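Shobha Namboodiri does her best talking while she is putting things away, so that is how most of our afternoon went. I had come to ask her about running a toy library, and within a few minutes I was holding one end of a play parachute while she folded the other and told me about the winter the furnace quit.

The Sullitz Toy Library lives in two rooms behind the old D'Souza bakery, and it lends toys the way any other library lends books. Families pay 14 dollars a year. They can take home four things at a time and keep them for a month, and if something comes back with a wheel missing, well, it comes back with a wheel missing.

"People get so nervous about it," Shobha says. "They come in whispering, like they've crashed my car. I had a father bring back a wooden barn with the door in his coat pocket, and he'd been carrying that door for a week trying to work up to it. I told him, honey, it's a barn. Barns lose doors."

She started the library after her younger daughter outgrew a whole closet in what felt like one spring. She had spent most of her working life as a pharmacy technician, which I think explains the labels, and she had no plan beyond a folding table and a notebook. Thirty-eight families signed up the first year. Now there are 184 on the books, and a catalog of 689 toys that she can very nearly recite.

What surprised me was how much of the work is bags. Puzzles, tea sets, the little people who go with the bus, all of it has to travel out the door and come home again together, and Shobha has strong opinions on how. She tried drawstring sacks first, sewn by her sister, and they were lovely, but you couldn't see into them. Parents would get home and find they had borrowed the wrong half of a train.

"Clear bags changed my life, and I know how that sounds," she says. "A two-year-old can't read a label. But a two-year-old can look through a bag and see the thing she wants, and she'll point at it, and then she'll help you zip it. They love the zipping. It's half the reason some of them come."

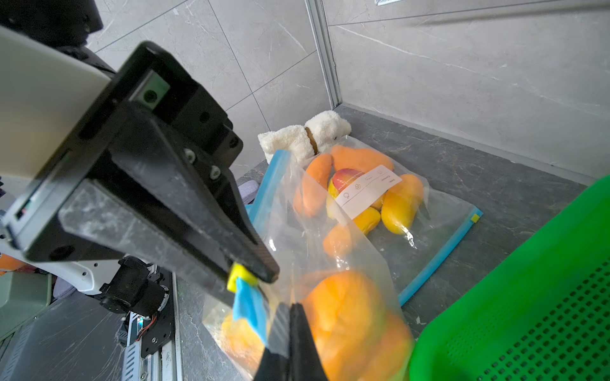
Soft play food in a clear zip-top bag, with a second bag on the counter.

The play food is the most borrowed part of the collection, and it has been for years. I asked her why, thinking she might say something about imagination, and she laughed at me a little.

"Because every child I ever met wants to feed you," she says. "They're fed all day long, poor things, whether they like it or not, and here's a chance to turn the tables. My grandson made me eat the same plush muffin for an entire visit. I wasn't allowed to be full!"

She washes the soft pieces herself, in a machine she calls the Zurnus after the faded name on its lid, and dries them on a rack by the back window. February is the hard month. Everyone has a cold, everything comes back at once, and the rack is never empty. She has learned to hold a few sets in reserve for those weeks, so that a family coming in out of the slush doesn't find the shelf bare. 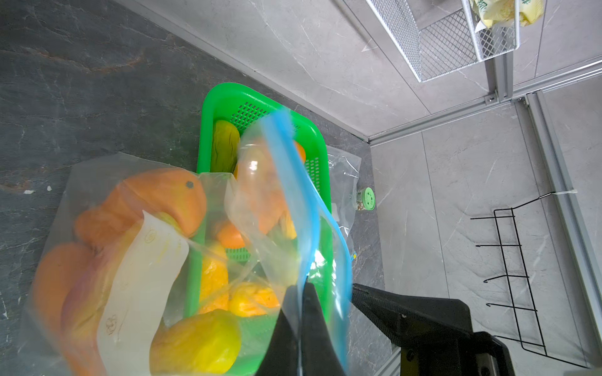 She is less patient with toys that talk. There were a good many in the early days, donated by parents who looked, she says, a bit too cheerful as they handed them over. She still keeps a few, on a high shelf, and lends them with the batteries taken out. If a family wants the batteries, they can ask.

We had coffee at four o'clock – she makes it strong and pours it before you've answered – and I asked what she would like to do next. She would like a third room, for one thing. She would also like someone to take over the repairs, as her eyes aren't what they were for small screws. And she has been talking with the school over in Bamel about opening a shelf there, for families who can't easily make the drive.

"It wouldn't have to be much," she says. "A bookcase and a sign-out sheet. I started with less than that, and I didn't even have the bookcase."

A mother and her little boy came in then, returning a shape sorter, and Shobha was up before I had found the cap to my pen. The boy wanted to know if the dinosaurs were back yet. They weren't, but she wrote his name in the notebook and let him choose which color ink.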